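How to keyword a batch of stock photos

Favgate takes up to 50 keywords per file, but most of my accepted pictures have far fewer. I write mine in a spreadsheet first and paste them in at upload.

Sort the batch into folders by subject. My last one for Celwood was 136 files in 11 folders: doors, tools, workshops, fences and so on. Files in one folder share a base list.

Write the base list. Start with the plain name of the thing, then the material, then the place. Use the singular. Leave out "beautiful" and "nice".

Go through file by file and add what is particular to each one: colour, viewpoint, any space left for text. Delete base words that don't apply. A closed door should not carry "open".

Put the strongest words first. Favgate gives the first seven more weight in search.

Brand names go in the editorial field only. If lettering shows on a product, mark the file Editorial before you submit it, or it comes back.

Write a title of no more than 200 characters. Save the sheet as CSV with UTF-8 encoding, otherwise Å and Ö get mangled in place names.

Upload, then open three files at random and check the words landed in the right column.

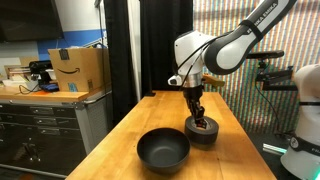 Arvo Nurmi: The CSV import stops at 600 rows on my account and gives no error. I split mine in two and both halves went through.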